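15/01/2023

# Cell 10: table, tape and wrist camera

Notes and a picture from the yearly service on the small pick-and-place cell at our Brendberg workshop. The cell has a single arm on a fixed stand, a flat work table in front of it and a camera mounted at the wrist. It packs hinge sets for the Björklund cabinet line and has 873 running hours on it since the last service in July.

The work is mostly cleaning, checking and putting things back where they were. The order below is the order we use, and anyone on the rota should be able to follow it without the full manual.

## Before you start

Park the arm, switch the cell to manual and hang the key on the hook by the door. Shut off the air at the wall and wait for the gauge to drop. Six bolts hold the front guard, and they go in the tray with the washers still on them.

Check the log for open faults. There were two this time. One was a slow door switch, which has been changed. The other was a pick position that had drifted to the left over several weeks – that one is dealt with under the table section.

## Table and tape

The table is wiped with a damp cloth and then a dry one. Don't use solvent near the tape, as it lifts the glue and leaves a smear that takes longer to get off than the tape does.

The blue masking tape marks out the areas of the table for whoever loads it. The arm doesn't work from the tape. It works from its taught positions, so a strip that has moved will mislead the person loading and the parts end up where the arm isn't going to look. Most of the drift in the log came down to that. Press down any joins with a thumb and replace a strip if the end won't stay flat.
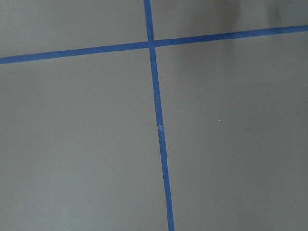
The crossing of two tape strips on the grey table, from the wrist camera. The join is on the strip running down, near the middle of the view, and there are a couple of tiny pale specks to the right of it.

## Camera and bracket

The lens gets a puff of air first and then a clean lens cloth. Specks can be on the table or on the glass, and the quick test is to jog the arm a little way to one side. Marks that stay in the same place on the monitor are on the glass. Marks that move with the tape are on the table.

The bracket is held by two screws with thread lock. Check them by hand with the short key and leave them alone if they're firm. If the bracket does have to come off, the camera will need calibrating again with the Udura plate – allow most of a morning for it.

The cable should have enough slack for the wrist to turn fully both ways. Look for shiny patches on the sleeve where it rubs.

## Gripper and air

Wipe the fingers, check the pads for cuts and run the gripper open and shut ten times in manual. We keep Fullon pads in the second drawer, in packets of two. Always change both.

Turn the air back on slowly and listen at the fittings.

## Running it up

Refit the guard, return the key and run the first 190 cycles at reduced speed with someone standing by. Write the start and finish times in the log, along with anything that was changed. Spare tape is on the shelf above the controller.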